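Plirner Campaign Scheduler, Standard License

Item no. 2869
Vendor: Brullier
Last revised: 10 January 2019

Plirner queues and publishes posts to a company's business pages and records clicks, replies and new followers for each post. The Standard license covers two user accounts and up to 2000 scheduled posts per calendar month. Unused posts do not carry over.

Reports export as CSV or PDF. Link tags are added at the time of publishing and can be edited per campaign.

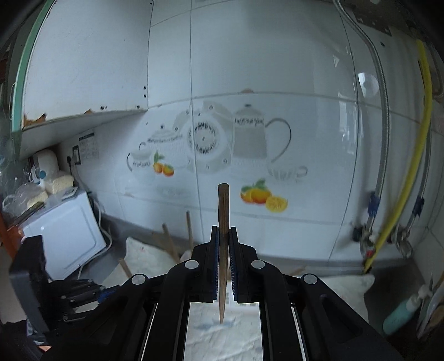 Requirements and setup

Current desktop browser with cookies enabled. Administrator rights on each page to be connected. Import of existing contact lists requires the Moltik connector, sold separately.

Price: $39 per month, billed monthly. Accounts moved from the Humphreys plan keep their post history but must reconnect each page.

Time zone is set per account, not per user. Changing it shifts all queued posts.

License questions: Nelly Espinoza
Connector and import support: Ritva Mäkelä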